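Hand-held grippers: Plulau vs Zullov fingers, first impressions

Grippers and End Effectors > Hand-held tools

brasstap
Mon 6 December
Finally got enough hours on both sets of fingers to post something useful! Same handle, same camera, same controller (the Vanar board, stock firmware), and I only swapped the fingers. 258 grasps on the Plulau set and 258 on the Zullov set, mostly kitchen stuff, cloth and small boxes.

Short version: I love the Plulau ones way more than I thought I would. The soft Zullov fingers wrap around a mug beautifully, but put them on a folded towel and they just sort of smoosh it. The hard Plulau pads get a corner and keep it. I was grinning like an idiot.

Ask me anything, I have logs for all of it.

oddservo
Nice work, but did you use the same trigger travel for both? Soft fingers need more squeeze before they do anything. If you stopped at the same closing width you were handing the win to the hard pads.

brasstap
Same travel, yes. Fair point. I can rerun the cloth part with more squeeze on the Zullovs, it's a quick job.

kettle_arm
Been running Zullov fingers since February and I have to disagree about cloth. With the pads roughed up a bit (I used a nail file) they pick up a single layer of T-shirt just fine. Out of the box they're too slick, I'll give you that.

What are you using for tracking, by the way? My Qiu camera loses its place any time I'm over a plain table.

brasstap
Qiu here too, the wide one. Plain surfaces are a pain for me as well. I taped some printed patterns along the back edge of the table and it calmed right down. Exposure locked, too. Auto exposure was pumping up and down every time I moved over something white, and the finger edges got mushy.

lowtorque
I don't get the fuss over hard pads. They scuff, they scratch whatever you grab, and on anything round you get two little contact patches and a prayer. 700 grasps into my last set I gave up and went soft.

brasstap
Oh, on round things I agree with you completely! An orange is comedy with these. But scuffs don't bother me. They're only cosmetic so far, and I haven't felt any change in grip.

The bit that won me over is how easy it is to see what you're doing. Dark green pads over a pale sheet, crisp edges, pointed tips, so lining up on a fold is a breeze. 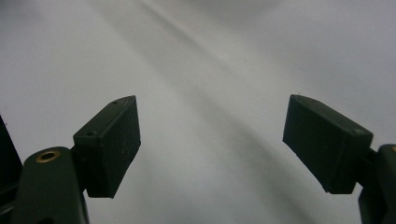 I did one more round after that with the jaw opened wider, and I think I'll keep it there for cloth. More room to come down on either side of a fold before you close. For boxes I'd go back to the narrow setting, it's quicker.

oddservo
Are those brass inserts on the arms? If so I'm jealous, my arms have plain holes and I've chewed up 3 of them swapping fingers.

brasstap
Yep, brass. So much nicer. I've been swapping fingers all week and the threads still feel like new.

kettle_arm
OK, that's tempting. Any trouble with the brackets flexing? That was my complaint with the older Plulau kit, the pads would toe out when you squeezed hard.

brasstap
A little, if I really lean on the trigger. With normal squeezing I can't feel it. I'll put a feeler gauge in there this weekend.

lowtorque
Still team soft, but post the rerun and I'll read it. Do a round object set as well or it doesn't count :)

brasstap
Deal. Oranges, mugs and a tennis ball, extra squeeze on the Zullovs, and nail-filed pads for kettle_arm. Log file is at 855 MB already so I'd better clear some disk first.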